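Robotics club tips page - doors and handles, practice sim
Enda Hanrahan, last updated December 2019

Read this before you touch the door task. Most of it is stuff we learned the slow way. Add yours at the bottom, initial it, dont rewrite other peoples.

Setup first

Pull the latest room file. Not the one on the shared drive, thats old. If your door hinges on the wrong side you have the old one.

Run a short test at low speed before any long batch. 64 tries, no more. Look at the replays. THEN do the 1,000. Two teams skipped this last term and lost a whole night of lab time to a sign error.

Name your runs. "test" is not a name. "test2" is not a name either. We go team, task, version, so bravo-door-2 and so on. Put the grip force in the notes, folks always forget.

Approaching a handle

Fingers open before you get close. Wide open. Opening them late is how you bump the panel and push it shut.
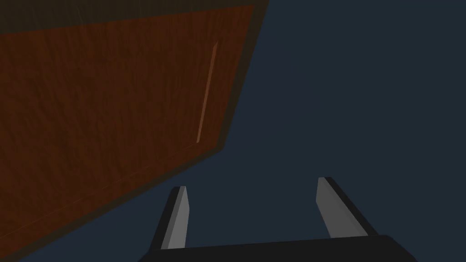
Bar handle on wood panel, gripper still open and short of it.

Bar pulls are the easy ones. Line the fingers up so one goes each side of the bar, come in straight, close slow. If the bar leans in your view then your wrist needs to roll too. Check the wrist camera, the head camera lies to you about angle.

Stop an inch short and re-aim. Costs a second or so. Worth it every time.

Pull along the arc and not straight back. Straight back works for drawers. On a door it slips off, every time, and then you blame the friction setting. (Leave the friction setting alone.)

Round knobs

Harder. Small target and the fingers slide. What's worked:
- come in from the side the knob sticks out on
- center it between the fingers, pads and not tips
- turn first, wait a beat, then pull
- once the door moves, loosen the wrist a little so it can follow

Keep the other arm out of it. Park it low and on the far side. Team Banton had theirs swing across at shoulder height and it knocked their own elbow.

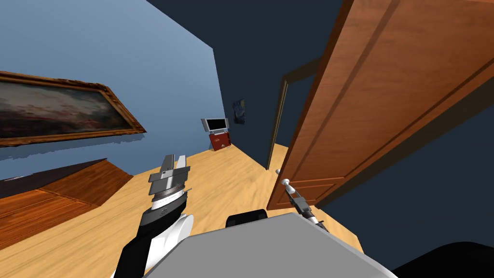

Base position matters more than people think. Too close and the door has nowhere to swing but into you. Too far and the elbow locks out straight and you've got no pull left. Start a step back from where feels right, and off to the latch side. Write down the start pose when you find a good one, we lost the best one we ever had becuase it was only in Tadhg's head.

Save after every good run. Every one.

Camera tilt

If your view comes in crooked, don't fix it by eye in the controller. Fix it in the mount settings, one number, then reload. Team Skument trained on a tilted view and it went fine, so a tilt won't kill you, but a tilt that CHANGES half way thru a batch will. Pick one and lock it.

Furniture colors: shuffle them. Walls too. A policy that has only met one room learns the room. We keep 2 room layouts for practice and one the teams don't get to see until scoring.

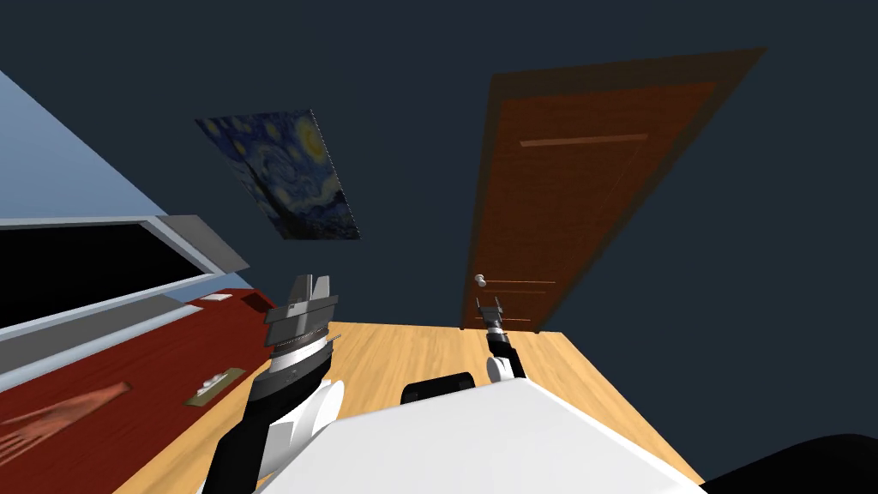
Tadhg Mac Carthaigh wants it added that the shuffle should wait until you can open a plain door most of the time. His team turned everything on day one and couldn't tell what was broken. Start boring, he says, then mess it up bit by bit.

Fair. Do it that way.

When it fails

Watch the replay at half speed before changing anything. Then change one thing. If you change two you've learned nothing, sorry.

Gripper closed on air? Usually depth, try moving the target forward a hair. Gripper hits the panel? Same thing, other direction. Gripper fine but arm shaking, drop the gain.

Gripper pointing at blank wall with nothing to aim at: back off and turn the base till the handle's in view again. Don't go hunting with the wrist.

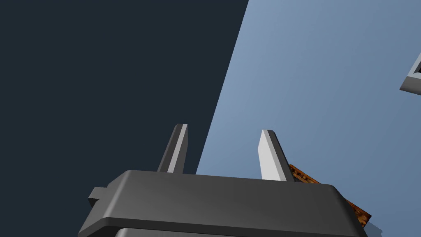 TIPS > CLEANUP AND SHARED MACHINES

Log out. Kill your jobs, the fans run all night otherwise.

Cables go in the Rikberg box under the bench, coiled, tie on. Spare mouse is in there too.

Old replays: delete anything thats not a best or a really good fail. Good fails go in the fails folder, we use them for the new kids in the first meeting.

Whiteboard gets wiped exept the corner with the start poses. Leave the corner.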